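I've been promised a robot that does the housework since I was small enough to hide under the ironing board, so when Storkolex put on an open evening in March I was first in the queue (well, eighth).

They make arms for small workshops, mostly packing and sorting, and now they fancy a go at our homes. The chore they're keenest on is clearing a table. Keys, post, a wallet, all the stuff that gets dumped when you come in - pick it up, put it where it lives. I do that every single evening without thinking!
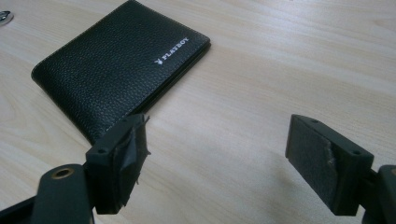 Can a robot tidy a table by itself yet?

Some can manage a handful of familiar things on a clear surface, slowly, but a proper family mess still needs a person.

Flat things are the real pain, I was told. You and I slide a nail under the edge or drag the thing to the side of the table. A gripper with two stiff fingers has to come at it just so, and leather is slippery one day and grabby the next.

The shop-floor side is miles ahead. Their Kono arm packs over 2,000 boxes a shift at Kendard, and it's the same box every time, which my kitchen table has never once managed. I'd still have one tomorrow if it did the socks.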